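Tarstead Tabletop: House Rules and Data Card

Hi, and thanks for grabbing a copy. I'm Belmiro Frade and I look after the Tarstead set, a collection of simulated tabletop manipulation episodes we put together at Mastuvano. This file started life as a list of column names. Then people began sending me episodes, I began sending some of them back, and it seemed only fair to write down what I was checking for. So it's mostly rules now, with a bit of format information at the end.

What's in the release

100 episodes, all rendered, no real hardware anywhere. Each one has 2 camera views: a wide room view that takes in the arm and the table, and a close view that looks down at the tabletop past the gripper. Every episode comes with a one-line instruction, the joint positions, the gripper opening and a result flag.
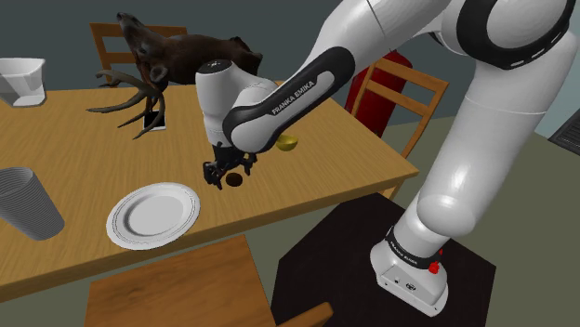
Render: Belmiro Frade / Mastuvano, Tarstead set

The arm is a Franka Emika model with a black two-fingered gripper, and the table gets dressed with whatever the scene builder pulls from the object library. Bowls, plates and cups show up a lot. So do odder things (yes, a deer with a full set of antlers), and I want those kept. If your policy only copes with tidy kitchens, I'd like you to find that out here and not in somebody's actual kitchen!

The rules

Name only what both the instruction and the scene file agree on. If the library calls something "bowl_small_03" and you'd call it a dish, write bowl. I spent a whole June afternoon merging four words for the same cup and I'm not doing it again.

Don't write an instruction from the close view alone. The gripper covers a good chunk of the bottom of that view, and small items near the fingers are often half hidden. Open the wide view, check what the thing is, then write your line. If you still can't tell after looking at both, put "unclear" in the notes field and move on. A blank is fine too. A confident guess is the one thing I'll send back every time.

Keep left and right tied to a view. "Left of the plate" means nothing until I know which camera you were looking through, and the two cameras don't agree. Every spatial instruction needs a view tag, either wide or close, and the tag goes first.

Episodes start with the gripper open. I know it saves time to start mid-grasp, but the replay script assumes open fingers and gets very confused otherwise — so do I. Please also leave in the boring part before the arm does anything useful. Hesitation is data, and trimming it made our first policy weirdly jumpy. 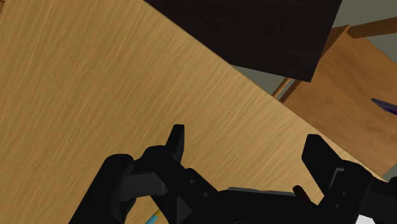

Failed attempts stay in. Mark them "fail" and say what went wrong in plain words: "slipped off the rim" beats "unsuccessful grasp event". Please don't rerun an episode until it works and then submit only the good one. If you did rerun it, send all the tries with the same scene seed and number them.

No hand edits to rendered frames, ever. If there's a glitch, such as an object sunk into the table or two things sharing the same space, flag it and leave the pixels alone. Glitch flags live in the notes field for now. I keep meaning to give them their own column.

Review

Each episode gets read by 2 people, and neither of them can be the person who recorded it. If they disagree on the result flag, the episode is marked "disputed" and it stays in the release that way. I used to break ties myself, but I was grumpy and inconsistent about it, and the disputed pile has been handy for testing success detectors.

Format notes

Joint positions are in radians. Gripper opening is scaled from 0 (closed) to 1 (fully open). The loader is called Civent and sits in the tools folder; the older Ivanyshyn loader still runs, but it ignores view tags, so please don't use it for anything with a spatial instruction.

If you spot a mistake, open an issue with the episode number and the view. Screenshots are welcome, and so are fixes to my spelling.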